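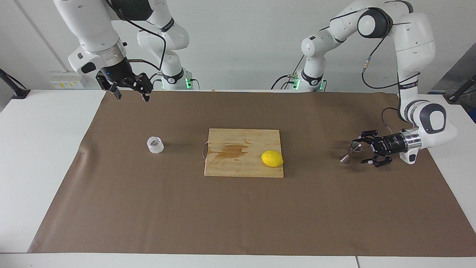
Both arms up, lemon on the board, cup on the left.

Birgit Haberkorn
Aug 13, 2024

1/ Long thread on the two-arm setup in the shared workshop. People have been asking for the full build notes since I posted the first clip in May, so I'm putting everything in one place. Cost, mounting, cables, software, and the lemon.

2/ The goal is small. Left arm cuts a lemon in half, right arm holds it still and then moves one half to the cup. A person does this in a few seconds without looking. I have been at it on and off since spring.

3/ I picked a lemon on purpose. It rolls, the skin is slick, the inside is wet, and it's cheap. If the arms can deal with a lemon I'll feel okay about giving them a potato.

4/ Arms first. They're a used pair, bought from a lab supply reseller called Trenham. I paid 3715 for the two, with controllers and one set of mounting plates. The second set of plates I had to make. More on that below, because it cost me two weekends.

5/ When I say left and right I mean the robot's left and right, as if you were standing behind the table with the arms. From the front they're swapped. I've confused everyone in the shop with this at least once, myself included. There is now tape on the controllers.

6/ Mounting. Both bases bolt down along the back edge of the table. My first layout had them on opposite short sides facing each other. The reach looked better on paper but the elbows fought over the middle, and I had two hard stops in one evening. Side by side at the back is less reach and a lot less trouble.

7/ The plates I made are steel, cut on the shop's saw and drilled on the press. I drilled the first one from the wrong face and the pattern came out mirrored. If you do this, mark the top face with paint before you touch the drill.

8/ Grippers are Grube, the two-finger kind, one on each arm. They're fine for blocks and cups. They don't love thin handles. The fingers close at a slight angle, so anything thin wants to rotate when you squeeze it.

9/ Which brings me to the knife. It's a small one. I tried bare metal handle against finger first and it slipped every time there was side load. Then a strip of bicycle inner tube around the handle. Better. Then a printed sleeve with two flats on it that match the fingers. That one grips well but makes the knife sit farther out than the model expects, so I'm still going back and forth.

10/ Current pickup routine: arm comes down low from the side, fingers open wide, close slowly, lift a little, wait a second, check the finger width. If the width is off, it puts the knife back down and tries again. I capped it at three tries. After that it stops and beeps at me.

11/ Cables. I hate this part. The ones on the upper arm run on the outside, strapped at each link, with enough slack to get through a full elbow bend. On the right arm I left a loop near the wrist. Too short and it pulls the connector. Too long and it catches on whatever is on the table.

12/ I lost one connector to a loop that was too short. It came out halfway through a move and the gripper stayed shut on a sponge until I found the pin. Leave more slack than you think, then strap it.

13/ The brown paper. It started as a way to keep juice off the white tabletop and turned into the best change I made all summer. The white top gave me glare that wiped out the edges of anything clear. With the paper down, the cup shows up for the detector almost every time.

14/ The paper does slide. I tape the back corners and leave the front free so I can swap it without crawling under the arms. If it gets a crease near the middle I throw it out. Creases near the edge I live with.

15/ Cutting board is plain light wood. I tried a plastic one and the lemon skated on it. You can see the stain on the left-center of this one. I keep meaning to sand it. For now the detector doesn't seem to care, so it stays.

16/ Software, short version. I use Altatora for motion planning because it handles two arms in one space without me writing the collision checks myself. The grasp code is mine and it's ugly. The camera part is an off-the-shelf detector that I retrained on my own photos.

17/ I took 1317 photos for the retraining. Lemons, limes, cups, the board, the board with nothing on it. Different lamps, different times of day. The limes were a mistake, I think. It got worse at lemons until I took most of them back out.

18/ Simulation: I ran 2000 cuts in sim before letting the real arm hold anything sharp. Sim was useful for catching bad joint paths. It was no use at all for the cut. My sim lemon behaves like a wooden ball that politely splits in two.

19/ Before the real knife I did 400 runs with a dummy, a flat piece of plastic the same length and close to the same weight. Boring but I'd do it again. I found a timing bug at run 212 where the right arm let go before the left one had backed off. With a blade that would have thrown the lemon across the room.

20/ Safety, since I get asked every time. E-stop on a cord, and I hold it in my hand during any run with the knife. Speed is limited to a crawl. No one stands at the table. When I reach in to change the lemon, both arms are powered down. All of that is written on a sheet by the door, and the rest of the shop has agreed to it.

21/ Also, the green lights at the bases tell you about power and status. They do not tell you that the arm is going to stay put. I've had to explain this to visitors. Lights on means hands off.

22/ How it does right now. Finding the lemon: good. Picking up the knife: okay, with the retries. Holding the lemon with the other arm: so-so, it wants to roll toward the pointed end. Cutting all the way through: not often. It gets most of the way and then the halves hang together by the skin.

23/ The hanging skin is the main problem. Pushing down harder doesn't fix it. The blade has to move forward and back like a person would do it, and that means the left arm has to keep a light downward force while it slides. My force readings are noisy at low values, so the arm either floats or digs into the board.

24/ Things I've tried for the noise: averaging over more samples (too slow), resetting the sensor right before contact (helps a bit), slowing the stroke down (helps, but then the lemon rolls). Next up is a small sensor from Adier mounted between the flange and the gripper. It's on order.

25/ The other fix would be a jig. Two pegs in the board and the lemon can't roll. Several people have suggested it. It would work, and I may do it for the open evening so there's something to show. For the project itself I want the second arm to do the holding, or there was no point in buying the second arm.

26/ The cup. Small clear plastic, and it weighs nothing. The gripper tips it over if a finger touches the rim on the way in. I now come in from above and drop the half lemon from a little height. It lands in the cup more often than it misses. I tried a few coins in the bottom to hold it down but they rattle and it felt like cheating.

27/ Stuff I'd do differently: buy both sets of plates. Put the paper down on day one. Label every cable at both ends, I only did one end and have regretted it. Start with one arm and get it boring before adding the second.

28/ Stuff I'd keep: the side by side layout, the dummy knife, the tape on the controllers, and doing the camera work before the cutting work.

29/ Several people asked for the plate drawings. I'll post them once I've fixed the mirrored hole pattern in the file, which still has the old mistake in it. Please don't cut from the version I shared in May.

30/ Someone also asked what happens to all the lemons. The shop fridge has a jar of juice in it most weeks. Help yourself, but strain it first.

31/ Next post when the sensor is in. If you've done low-force contact with arms this size and have settings that worked, please reply with them – even partial notes would help.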